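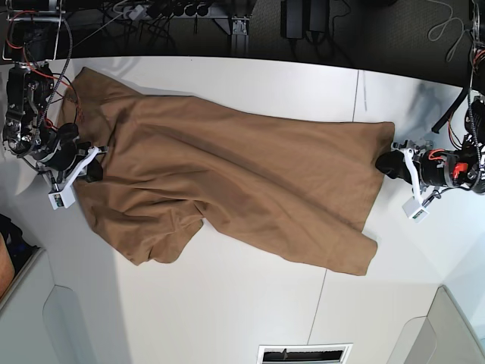
Most of us own more clothes than we wear, and most of us know it. What we talk about less is how badly we look after the ones we do wear. I think schools should teach mending again, and I think shops should be made to help.

Last April I took a coat to a repair counter in Tranirville. The zip had gone. The repair cost less than a takeaway for two and took 19 days, which I thought was fair. The woman behind the counter said most people who ask for a price never come back. A new coat from Prasau is cheap enough that they don't see the point.
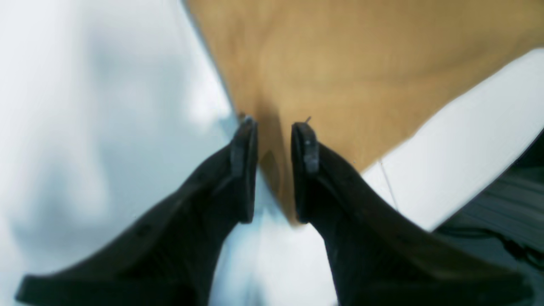 I understand that. If you work long hours and the shop is on your way home, you buy the new one. I have done it myself. But the price on the label leaves out the cost of getting rid of the old coat, and the council pays for that out of our taxes.

My own town collected 1,655 bags of unwanted clothing last year. A good share of it could not be resold. It was stained, stretched or missing a button.

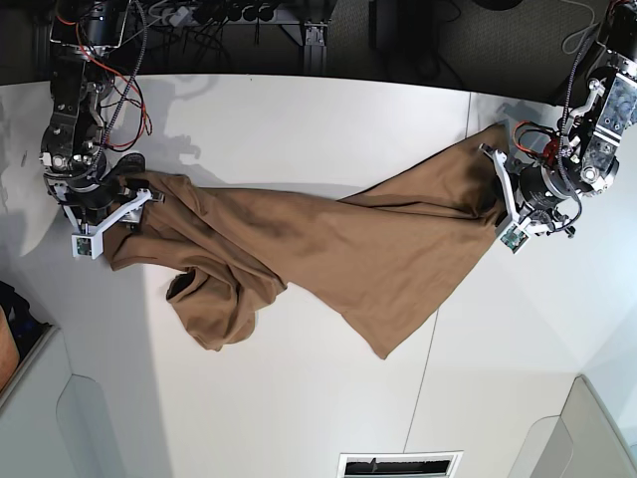
A missing button is a ten-minute job. I learnt to sew one on at school, in a class that was dropped long ago. Bringing it back would need a few needles, some thread and two lessons a term.

As for the shops, Esposito already puts spare buttons and a length of matching thread in with its shirts. Every chain could do the same tomorrow, and the law should say that they must.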